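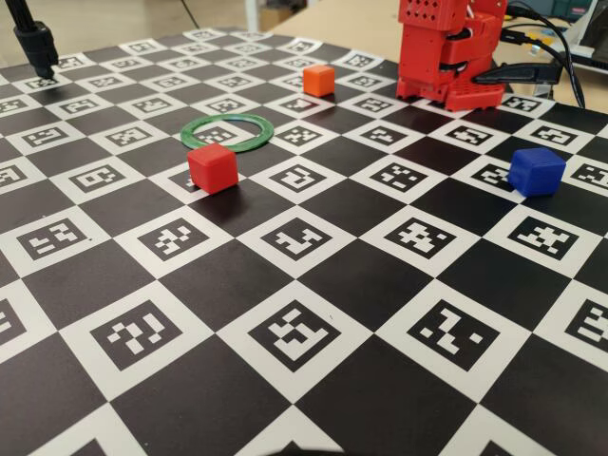

I've started knitting again, after a gap of so many years that my needles had gone sticky in their roll. I blame the spare room. We were clearing it out in December to make space for a proper bed and I found a carrier bag at the back of the wardrobe with half a blanket in it, the yarn still attached, and a note to myself that said "row 70, then swap". Swap what? To what? I have no idea. Past me was clearly very confident that she'd be back after lunch.

So I sat on the floor and looked at it for a while, and then I unpicked the whole thing. It took two evenings and most of a box set. The wool came out crinkled like instant noodles, and I wound it round the back of a dining chair, tied it in a few places and gave it a bath in the sink. It dried more or less straight. I was so pleased with this that I made everyone who came to the house look at it.

I didn't want to make the same blanket again though. The old one was a lacy thing with holes in it, and I don't know who I thought was going to get warm under that. I wanted something plain and thick. I went into Bellis, the wool shop by the station, fully intending to buy one ball of cream to top up what I had, and came out with enough for a small tent. They had a yarn called Wular on the end shelf, a sort of mossy green with flecks in it, and once I'd picked it up that was that. 100 grams to a ball, and heavier in the hand than you'd expect.

The pattern is about as easy as they come. You cast on 90 stitches, knit every row, and change colour whenever you get bored. That's it! I did try to be clever in the first week and put a cable up one side, and I crossed it the wrong way twice and had to go back nearly 70 rows to fix it. I didn't fix it. I pulled the cable out and went back to plain knitting, and my shoulders came down from round my ears straight away.

Things I had forgotten about knitting: how much your little finger does. How you can't put it down in the middle of a row without a nagging feeling all through dinner. How cats feel about it (we don't have one, but next door's comes in through the kitchen window and she has Views). And how quickly it gets too big to take on the bus. I had a lovely few weeks of knitting on the way to work, and then one morning I looked down and the person next to me had a good bit of blanket over his knee. He was very nice about it.

I've also gone back to the Thursday-ish group at the Nallar café — it moves about depending on when they can spare the big table — which I used to go to before I moved house. I was nervous about it, I don't mind saying. I thought they'd all be doing colourwork jumpers and I'd be there with my plain green slab. Well, one person was doing a colourwork jumper. Two were mending socks, and one had brought a crossword and no knitting at all. The cheese scones are still good. They've put the tea up.

I'm on the fourth colour now, a dark red left over from a scarf, and I've got the edging still to think about. Somebody at the table suggested a crochet border, and I nodded as if I could crochet. I've borrowed a book from the library and so far I have made one very tight chain and a knot. If it doesn't improve by the weekend I'll do a plain border and sew it on.

Oh, and if anyone has a full ball of the cream from the old blanket (the band is long gone, but I'm fairly sure it was double knitting, and it's on the yellow side of cream) please leave a comment. I only need the one. I'll swap you for green, of which I have plenty.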